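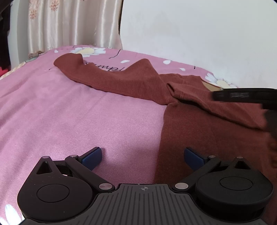
*Adjoa Acheampong, bench notes, 2/28/24*

# Fixing one-sided drag on the hand-held gripper (sleeve folds)

Quick write-up so Yayra and Salamatu don't have to dig through the chat. Fault: one finger closes late, the other gets there first and shoves the fabric sideways. On hard objects you barely notice. On a knit sweater it's awful, the sleeve bunches and the fold is junk.

We lost 48 takes to this on the Tendmont set before Araba spotted it.

## Check it's this fault

1. Power off. Unplug, don't just hit the button.
2. Open the fingers all the way. Blue pads should point at each other across the gap.
3. Close slowly by hand over a flat blanket, nothing in the gap.
4. Watch the pads. Should meet over the crosshair on the front lip. If they meet left or right of it, keep reading.

If they meet fine but the fabric still slips, different problem. Wipe the pads and try again.

## Fix

- Look at the silver pivot pins on both linkages. Lint gets in there. Sweater fuzz is the worst, tweezers work.
- Wiggle each joint. A stiff one is your late finger. A loose one, stop, dont use it, tag it for Adwoa.
- **Keep your fingers out of the triangle cutouts while the arms move.** Salamatu got a pinch that way and it bled.
- Re-seat the pad on the slow side. They creep forward on the tip.
- Close by hand 20 times. Should feel the same every time.

No oil. I tried it at Skolow, it got on the fabric and we binned the sheet.

## Test before you go back to recording

Plug in. Knit garment on the bed, sleeve out long. Pinch near the cuff, lift, put down, 10 in a row. Any sideways drag = go back to the pins.

Also keep straps and cables clear of the garment, a snagged strap looks exactly like the drag fault and I wasted an afternoon on taht.

## Log it

Put the take number in the sheet where you first saw drag. Ours was 3,107. Anything between the last good check and your number gets flagged, Araba decides what stays.

Still open: the Rivera unit drags again after a day or so even with clean pins. Pads, maybe. New ones on order from Ilimus.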